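Can a machine tidy the kitchen yet? Wallden gets a look

April 20, 2024

Anyone who has ever wished the fruit would put itself away had a great morning at the Wallden community hall, where Egan and Drumetik both brought household robots along for an open day on automated chores.

The short answer to the big question is "some of them, slowly", and that's a lot further along than most of us expected! Drumetik's machine folded tea towels at an unhurried pace, and the corners were neater than mine. It had more trouble with a fitted sheet (who doesn't?) and handed that one back to its operators.

Egan has gone after smaller jobs: picking things up, putting them in baskets and bowls, taking them out again. It sounds like nothing until you think about how differently you'd hold an egg, a plum and a tin of beans. The company says its software, called Gotaton, has practised on 500 household items and will be tried on 3000 by July.

Shop floors may see the benefit first. Shelves stay put, the stock is familiar and there's no dog underfoot. A local grocer who watched both demonstrations was keen on help with sorting produce after closing, though the price would have to come down a fair way.

Homes are messier, and both teams were cheerfully frank about it. Loading a dishwasher is still hard going, and stairs are out of the question for now. But a robot that clears the table while you're putting the kids to bed no longer feels like a daydream, and I'd happily have one at my place.

Both companies plan to return to Wallden in July, with washing-up on the program.
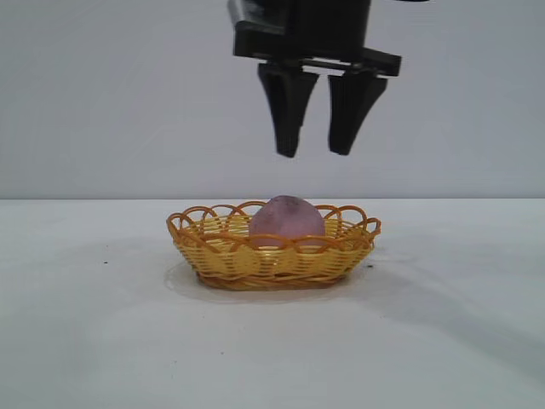
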